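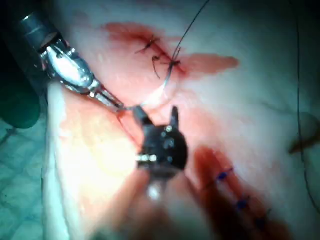

2 min read

Hi, and welcome to Blomqvist! I'm one of the people who used to sit here all day sewing practice pads by hand, so I get to write this page (I asked nicely).

We test thread and needles for surgical training. That means stitching silicone pads, black knots on one incision, blue stitches on the next, red smears everywhere, over and over. There are 23 of us now. When I started, we each put in some 45 stitches before lunch, and my thumbs hated me for it.

Two years ago we brought in robotic instruments for the repeat stitching, and I'll admit I was nervous – we all were. Would there still be a bench for me? There was, only I do different things at it. I set up the pads, watch the thread tension, step in when a loop snags, and decide which knots I'd be happy to show a student. I also argue with the software a lot more than I ever argued with a needle!

All 5 of us from the old sewing bench are still around. Two moved over to training, and I picked up enough programming to be dangerous. The shifts are shorter, and the paperwork, sadly, is longer.

Want to come see the bench? Our open house is in July – write to the front desk and we'll save you a stool.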